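Equipment Planning for a Garment Handling Cell
Student Project Report, Module 2
Department of Applied Automation, Pustavell College

1. Purpose of the report

This report sets out the equipment that the project group recommends for a small robot cell able to handle everyday clothing and belts. The work was carried out for Flidside, a textile sorting firm that wishes to know what such a cell would cost before it commits any floor space. The group was asked to plan the purchase, to compare suppliers and to state which items could be left until a later year.

2. Starting position

The college already owns the robot arm and its controller, and neither is charged to the project. The budget granted for everything else was 852 pounds, to be spent by the end of July. Under college rules, any single order above 50 pounds requires a written quotation, and the group therefore allowed extra time for the larger items.

Three areas of spending were identified: gripper fingers, a camera for the wrist of the robot, and a stock of clothing for trials. The last of these was missing from the first draft of the budget. It was added after the supervisor pointed out that clean, new garments bear little likeness to what arrives at a sorting firm.
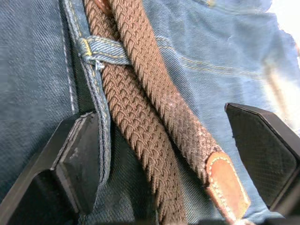

3. Choice of gripper fingers

Quotations were requested from Gritell and from Guérin. Gritell offers a plain finger sold in pairs, with a short delivery time and spare pads at low cost. Guérin offers a longer finger with a replaceable tip, but the supplier could not confirm delivery before the summer break. Both types fit the mounting plate already in use.

The group recommends the Gritell fingers, together with one spare pair. Thick seams, belt loops and braided straps are expected to wear the pads faster than flat cloth does, and a halted trial would cost more in laboratory time than the spare pair itself.

4. Trial garments

A stock of 20 used items is proposed, bought from charity shops and made up mainly of jeans, with several belts of different kinds. Used items are cheap, and they vary in the ways that matter to the client — faded cloth, loose threads, worn straps. They should be labelled on receipt and stored together, so that a later group can repeat the trials with the same stock.

5. Items deferred

A second camera, a larger work table and improved lighting were considered and deferred. Of these, the lighting should be bought first if further money becomes available. The group also advises that the cost of replacement pads be moved to the yearly running budget — it does not belong with the purchase of equipment.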